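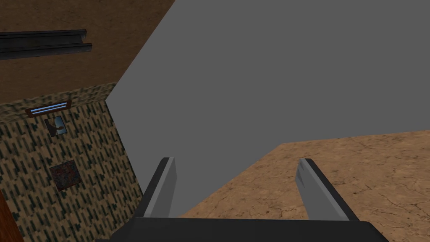 3 min read

Lists > Trilell Workshop > Build > Thread: Wrist view, sim first

Last updated: August

Subject: Re: Wrist view, sim first

On the build list, an earlier message said:

> I've been following the arm build and I'm thinking of doing the same at
> home with a Plarton base. Before I cut any brackets I'd like to know
> two things. How far back did you end up putting the wrist camera, and
> did you settle that in the simulator or on the bench? Also, did you
> ever get the roll sorted out? Your last message said the room was
> coming out crooked and then the thread stopped.
>
> I have a printer and a drill press, no mill.

Sorry for the gap. The thread stopped because I was rebuilding the wrist and had nothing useful to report.

Camera position first. I did it in the simulator. The view at the top is a render from the wrist camera with the gripper open and nothing between the fingers. The camera sits behind and above the gripper body, so the body runs along the bottom and the two fingers point away from you. I wanted both fingertips visible with the gripper open, and I wanted them to end near the middle so there is still something to see past them. The left tip comes out a little below the middle, and I stopped there.

I tried it closer in, and the body took up too much of the view. I tried it farther back, and the bracket got long enough to flex. On my arm the camera now sits 3 inches behind the knuckle plate. A Plarton base won't change that number, but a different gripper will, so model yours before you print anything.

On the roll – the camera is still rolled in this render, and you can tell from the room. The ceiling is up in the left corner, the floor is at lower right, and the wall with the two pictures on it leans over. I had two separate problems and kept treating them as one.

The first was the pose. I was saving test views with the wrist joint wherever the last move had left it. Of course the room looked tilted. Send the wrist to a known angle before you judge anything by eye.

The second was the mount. In the model file I had entered the camera rotation in the parent link's axes when the loader wanted it in the camera's own. With a single rotation you get away with it. With two, the order matters and you get a view that is close enough to look like a loose screw. I spent two evenings tightening a screw that was fine.

The check I use now is simple. Look at the fingers and ignore the room. The fingers are fixed to the same wrist as the camera, so if they lean in toward each other by the same amount, the camera is square to the gripper, whatever the walls are doing. If one leans more than the other, go back to the mount. A tilted room with matching fingers is only the arm's pose.

The room itself is one of the stock interiors from the Vivmont scene pack. I didn't pick it for looks. The patterned wallpaper and the veined floor give the feature tracker something to hold on to, and the large gray surface gives it nothing, which is a fair test. My tracker (the Rosser one, default settings) drops out when plain gray takes up too much of the view. I raised the feature limit from 400 to 1,000 and it made no difference on gray. It did slow things down. I have put it back to 400.

For the brackets, a printer and a drill press are enough. Mine is printed flat in PETG, 5 mm thick, with the holes left undersized and drilled out afterward. Put a rib down the back. The first one I made had no rib and you could see it shake every time the elbow stopped.

Still open on my side:

- cable routing past the wrist. It catches at full roll.
- finger pads. The sim fingers are bare, and the real ones need something grippy glued on, so the opening will be a bit narrower than in the model.
- lighting. The sim is flat and even and my corner of the shop is not.

I can post the corrected mount block from the model file if anyone wants it. It is short. If you use it, change the offset to suit your gripper and leave the rotation order alone.

I'm at the shop most evenings after 7 if you want to bring a bracket in and compare.

Contact the list owner | Copyright Trilell Workshop | Back to top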